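## 4. Laying out and recording a two-handed sorting task

This section applies to all Flumside sessions recorded with hand-held grippers, one in each hand. It replaces the December notes, which were longer and mostly about cables.

### 4.1 Before you record

1. Spread the plastic sheet over the work surface. Pull out the big folds and leave the small ones. A perfectly flat sheet takes an afternoon and lasts until the first plum.
2. Put the vegetables on their plates at the back, and the tray at one side within reach of the right-hand gripper.
3. Set out the loose fruit with room for two fingers on either side of anything you mean to pick up. The fingers are wider than you remember.
4. Check that the tray is empty. A tray with one orange already in it makes a different task, and must be logged as one.

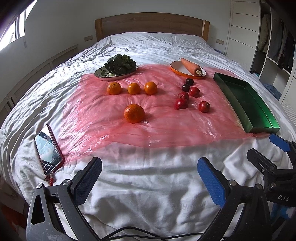
### 4.2 Filling the tray

1. Open the jaws fully before you come down over a fruit.
2. Close until it's held, then stop. You are moving an orange, not juicing it.
3. Lower it into the tray and open the jaws. Dropping from a height counts as throwing, and throwing has its own task code.
4. Leave the plated vegetables alone unless your task card names them.
5. When the last loose fruit is in, hold both grippers still, jaws open, before you stop the recording.

> **Note:** Fruit may touch other fruit in the tray. Arranging it by colour is allowed but earns you nothing. 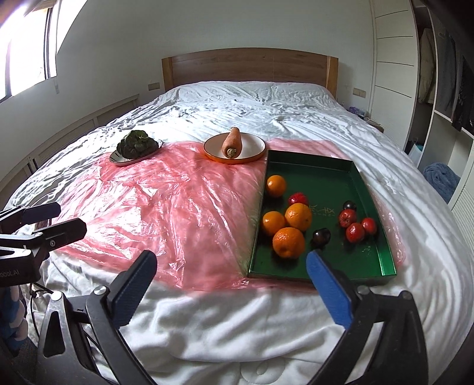

Avcı wrote in after the last edition to ask whether a fruit that rolls out of the tray spoils the whole recording, and added that by the twentieth take one starts to take it personally. It doesn't spoil it. Pick the fruit up with the gripper, put it back and carry on. Using your bare hand does spoil it, however quick you think you were.

### 4.3 Picking from a row

Fruit set in a row is the part most people rush. Come in from above, with one finger either side of the piece you want. If you nudge a neighbour, leave it nudged. Tidying up halfway through is the second most common reason for a rejected take – the first is talking to the fruit, which the microphone picks up beautifully.

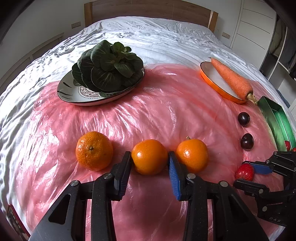

*Fig. 3. Jaws open around the middle fruit of the row.*

> **Caution:** Keep the two grippers apart when both are over the sheet. If they knock together, stop, check the pads and screws on both, and start a new take.

### 4.4 Lifting and holding

1. Grip across the widest part of the fruit.
2. Lift just clear of the sheet and pause before you travel.
3. Keep the other gripper low and out of the way unless it has work of its own.
4. Gloves may be worn. Keep the cuff clear of the linkage, which has no opinion about sleeves and will eat either sort. 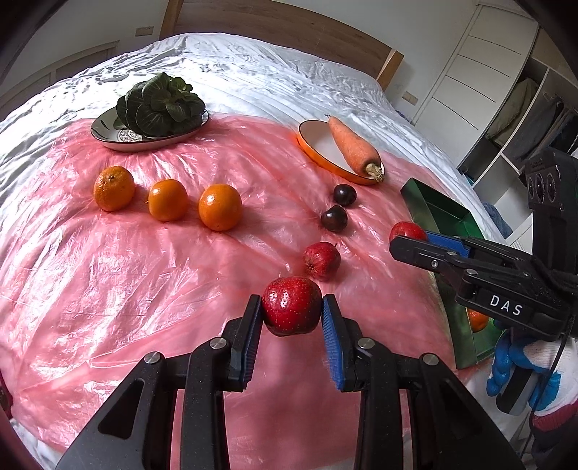
*Text: Vurkden recording desk, for Flumside. Revised 1 October 2025.*

### 4.5 After the session

Take no more than 24 recordings in a sitting. The limit used to be 53, and the later ones were a study in despair.

Wipe the pads with a damp cloth and let them dry with the jaws open. Log rejected takes along with the good ones, giving the reason in plain words. "Bad" is not a reason. Bruised fruit comes out of the set and may be eaten, provided it's replaced by one of much the same size.

Pad wear is covered in section 5. Spare pads are ordered through Jilerard, in the colour they have.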